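Do you really need a special mat for that?

Posted 08/12/2025 in Around the House

I have been reading about work surface mats again, which is how I lose evenings. The claim, repeated on every shopping page I open, is that a bare tabletop is ruining my projects, my posture and possibly my marriage, and that a colored mat will fix it. I have my doubts. I also bought two of them, so take the doubts for what they're worth.

The first was a Vamolex, $32 with shipping. The package promised a "pro-grade grip zone." I put it on the desk, set a screwdriver on it, and the screwdriver rolled off onto the floor exactly the way it used to. The corners curled for a week. I weighed them down with cookbooks, and then I had a mat with four cookbooks on it and less room than I started with.

The second came from Fonier and cost $12. It has no zones. It lies flat and I can wipe it off with a dishrag. If you made me pick, I'd pick that one, but I would want it on record that an old placemat did the same job for years.

What bothers me is the color argument. Supposedly a bright background makes small parts easier to find, and there are people online who will defend yellow over gray like it's a ball club. I tried to be fair about this. I dropped the same little black screws on a light surface and on a dark one, and yes, they were easier to spot on the light one. I could have told you that in March, before I spent any money.
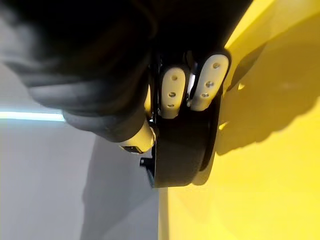
Then there is the matter of size. The Flurkberg site has a chart that tells you which mat to order based on your "project profile." I answered the questions truthfully (fixing lamp switches, gluing mugs, wrapping presents) and it recommended the extra large, which would have hung over my desk on both sides. I answered them again and lied about everything, and got the extra large again. So much for the chart.

Reviews are no help either. One listing had 2380 of them and I read far more than I should have. Half were written the day the thing arrived. I don't care how a mat looks coming out of the tube, I want to hear from somebody who has spilled glue on it and left it overnight.

My neighbor across the hall swears by a Sarıgül table pad, the thick kind meant for dining rooms. She let me press on it. It felt nice, I'll give her that, but a pen goes right through the paper if you write on top of it, and she keeps a clipboard handy for that reason.

For now the Fonier stays on the desk and the Vamolex is under the boots by the back door. It still curls at one corner.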